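Piltari working practice for shared robot tables
Progress report to the funder, second period
Prepared by the Doltmont project office, 11 March 2024

What we said we would do

The grant pays for a written set of rules for tables where two robot arms work side by side on household objects, and for a trial of those rules in a working lab. The first draft went out in August. It had 25 rules. You asked us then whether anybody would follow 25 rules, and we said we thought so. We now think you were right to ask.

Where we are

The draft has been cut to 17 rules. Eight were dropped or folded into others, mostly because they told people to write down things that no one later read. The worst was the daily table log, a sheet with a box for every object and its place at the start of the day. It was filled in faithfully for a fortnight and then copied forward from one day to the next, spelling mistakes included. A rule that produces a false record is worse than having none, and we would sooner lose it than defend it.

The trial itself is at the Gazi site, on the two-arm table. The tasks are plain ones: pick up a soft object, carry it past something that could be knocked over, put it down. Fiso supplied the task list and wanted it kept dull. We agreed, though we have doubts about how far good practice on dull tasks will carry over to anything harder.

Three rules have caused most of the argument, and they are the ones we report on below.

Rule 4, clear space around the carried object. The draft asked for a fixed gap between whatever is in the gripper and anything standing on the table. It reads well and is close to useless as written. A stiff object has an edge you can measure from. A plush toy hangs and swings, and the gap depends on when you look. We have rewritten the rule so that the gap is set for the object at its widest swing, and so that tall or top-heavy items are named in the task sheet before the run starts.

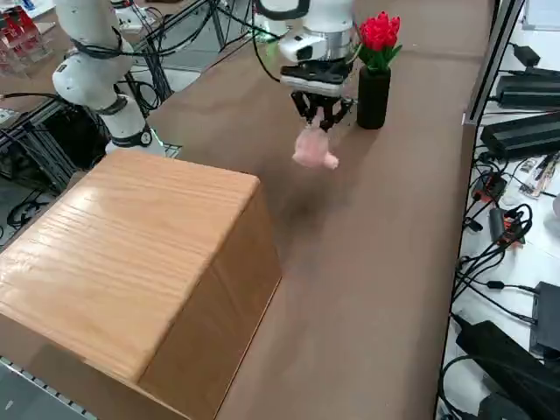
Gazi's shift lead read the new wording and wrote back that it was better, but that it still left the hard part to the operator. Who decides what the widest swing is, the reply went on, and do we have to find out by letting it hit something? We have no good answer yet. The suggestion from the site was a slow carry at the start of each new object, watched from the side, with the speed raised only afterwards. It costs time. We have put it in as advice and will see whether it gets done when the day is short.

Rule 9, cables and power supplies. The draft said "cables shall be kept tidy", and everyone signed it. Tidy is a matter of taste. The side surface next to the table holds the power bricks and a good deal of loose black cable, and by the old wording one person would pass it and the next would fail it. The new wording asks two things only: that no cable can reach the space the arms move through, and that each power supply can be switched off without leaning over the table. We expect the second to be harder to meet than it sounds. Tidiness for its own sake has gone from the rules, over some protest.

Rule 12, both arms live. The draft required a named person at the stop button whenever both arms were powered, even if only one was moving. The site keeps to this in the mornings. We are less sure of the afternoons, and the sign-off sheet won't tell us, as it is often completed in one go in the same pen. We are looking at a short spot check in its place, done without notice. This has not made us popular.

What has not gone well

The comparison you asked for, between runs under the old draft and runs under the new one, is late. We have 2000 recorded runs, which sounded like plenty when we proposed it. But the early ones were logged by people who disagreed on what counted as a contact, and a brushed leaf and a toppled vase went down under the same heading. We can sort them again by hand or start fresh. Our view is that a smaller clean set would be worth more, and we would like your agreement before we drop the old figures.

We would also warn against reading anything into the lack of injuries. There were none before the rules either.

Next period

Spot checks on rule 12 to begin once the site has agreed the terms.
Rule 4 slow carry to be tried on every new object, with the time it takes written down.
A single page version of the 17 rules to be put up beside the table - the full text stays in the binder, where it has mostly been left alone.
Spending is within the agreed budget. We ask for 3 more weeks on the comparison and no further money.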